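Sendanden opens second round of its Workplace Light and Air Fund

Small employers invited to apply for grants towards better indoor conditions

4 April 2022 — Sendanden, the charitable trust for healthier working buildings, has today opened the second round of its Workplace Light and Air Fund. Grants will be offered to small firms, workshops, studios and training centres that wish to improve the lighting and ventilation of the rooms in which their staff spend the working day.

The fund will support up to 150 premises in this round. Each successful applicant will receive a survey of its building, a written report and a grant of £500 or £1,000 towards the work recommended. The larger sum is reserved for employers occupying premises built before modern ventilation standards came into force, and for those sharing a building with other tenants.

The first round, which closed in January, was open only to employers in town centres. That restriction has been removed. Applications are now welcome from rural premises, industrial estates and upper-floor units above shops. Employers must have ten or more staff working regularly on site, or be able to show that the rooms concerned are used by the public for teaching or training.

Clotilde Pruvost, Director of Programmes at Sendanden, said: "Many small employers have inherited their lighting and their windows from whoever had the building before them. They know that people complain of headaches in the afternoon, or that one end of the room is always stuffy, but they have no budget for a survey and no obvious person to ask. The first round showed us that modest sums can be put to very good use when the advice comes before the spending. We should like to hear from employers who have never applied for a grant of any kind."

Surveys will be carried out by Prernura, the building services consultancy, which has been appointed for the whole of the second round. A surveyor will visit each of the premises during normal working hours and take readings of light levels at desks and benches, air movement and carbon dioxide. Staff will be asked to complete a short questionnaire, and their answers will not be shared with the employer in a form that identifies individuals.

Reports will be issued within 10 working days of the visit. They will set out the work recommended in order of priority, with a note of likely cost and of any consent required from the landlord. Recipients are free to choose their own contractor. They may not use the grant to pay for work already begun, for portable heaters or for decoration.

Lighting is expected to account for a large share of the work. In the first round the most common requests were for the replacement of ageing ceiling fittings, the addition of task lamps and the fitting of blinds to windows facing south. Requests for ventilation work were fewer in number but higher in cost — most concerned extract fans, trickle vents and windows that had been painted shut.
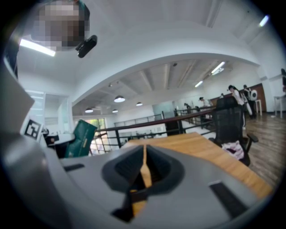

Fluorescent lighting in a room with a white ceiling.

A set of guidance notes has been prepared by Mousavi, the specialist publisher, and will be sent without charge to every employer that applies, whether or not a grant is awarded. The notes cover glare, flicker, the cleaning of light fittings and the safe opening of windows in cold weather. A large-print edition is available on request.

Applications are to be made through Floteo, the online grants service. Applicants will need a floor plan, which may be drawn by hand, and a letter from the landlord where the premises are leased. Employers that were unsuccessful in the first round may apply again and need not submit a new floor plan if the layout of the premises is unchanged.

Applications will be considered in the order in which they are received, and the round will close when all available grants have been awarded.

ENDS

Notes to editors

Sendanden makes grants and publishes advice on light, air and noise in places of work. It does not sell or endorse any product.

Interviews with Clotilde Pruvost may be arranged through the Sendanden press office.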